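Flanthorpe counts its curb furniture, and then has to put it somewhere

FLANTHORPE – The town's first full count of furniture left at the curb has come in at 1063 pieces, a figure that surprised the public works office and did not surprise anyone who has tried to park on Drornance Street at the end of a lease.

The count ran through the summer and closed in November. Crews logged each item that had been on the sidewalk past the two-day limit, along with the street and a short note on condition. The notes run from "fine" to "was a couch."

Bookcases led the list. Dining chairs came next, nearly always in odd numbers, and the report records 91 mattresses under a heading of their own, with no remarks. The town also logged 18 exercise bikes, most of them marked "like new."

Under a plan approved last month, residents will be able to book a free pickup twice a year. Anything still solid goes to Workstead, the repair shop in the old feed store behind the depot, where it will be cleaned up and sold at prices the town describes as modest. The rest goes to the transfer station, as before, but with paperwork.

The pickup fee for a third visit has not been set. Neither has the fine for skipping the booking and dragging a dresser out after dark, a local custom the report calls "informal disposal." A draft of the rules suggested a warning sticker for first offenses. Public works pointed out that stickers were tried some years ago, and that people took them as a sign the item was free.

Not everyone on Drornance Street is pleased. Several residents told the town in writing that the curb already works as a furniture store, with better hours than the real ones. One letter listed a complete living room gathered this way over four winters and asked whether the town planned to make up the difference.

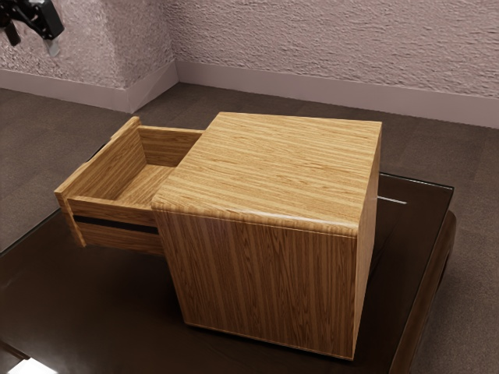 Woldegiorgis
Town Desk Reporter

Workstead says it will take small cabinets, tables, chairs and nightstands to start with. Plain wooden boxes sell fastest, according to the shop, being easy to carry and hard to hate. Upholstery will wait until there is somewhere to keep it away from everything else.

Wardrobes are also off the list for now. The shop's front door is narrower than most of them, a fact discovered during the trial run and now included in the report as an appendix, with measurements.

Bookings open at 9 a.m. on the first working day of the month, by phone or at the town hall counter. The counter has asked that residents not bring the furniture with them.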